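Gilline Produce Sorting Props – Progress Report
Submitted to: Mittal Fund, small grants desk
Prepared by: Gakard, Bukeo site
Date: 15 March 2022

1. Status
Work package 2 (surfaces and first item set) is complete. Work package 3 (sorting into bowls) has started. Spend to date is 543 against the materials line, with no change requested.

2. Enclosure and surface
The floor is now a flat beige sheet with a marble pattern. It replaces the plain grey board used up to November, which showed every scratch. The walls are lined with a pink patterned covering on all three sides, held within the aluminium posts. The pattern was chosen to give a busy background behind plain-coloured items. The front rail is unchanged.

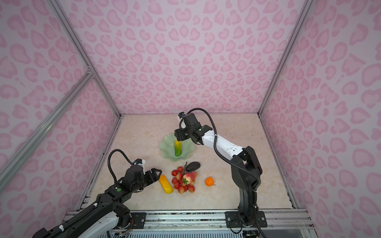
Figure 1. Enclosure with patterned walls and marble-effect floor; single yellow item laid diagonally.

Single items are placed straight on the floor, with no tray or mat. Long items tend to roll on the new surface – a thin clear mat was tried and dropped, as it lifted at the corners.

3. Item set
The set is artificial throughout, so that shape and colour stay the same from one session to the next. Loose fruit goes into a mint-green bowl with a wavy rim. The strawberries came wired together by the stem and have been kept that way for now. Bunched items are slower to sort than loose ones and need their own entry in the log.

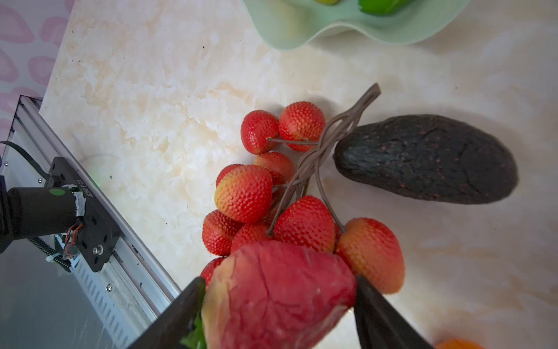
Figure 2. Wired bunch of artificial strawberries on the counter, bowl with green fruit behind.

Colour varies within the bunch, from deep red to orange-yellow near the stem end. The log sheet lists all of these as "red", and the wording will be left alone until the set is closed.

4. Open points
– Small dark specks on the surface. Wiping down is to be added to the start-of-day list.
– Second bowl, same pattern, on order.
– Target for the next period is 100 logged sorts, of which 50 with bunched items. Spare stems: 5 packs requested.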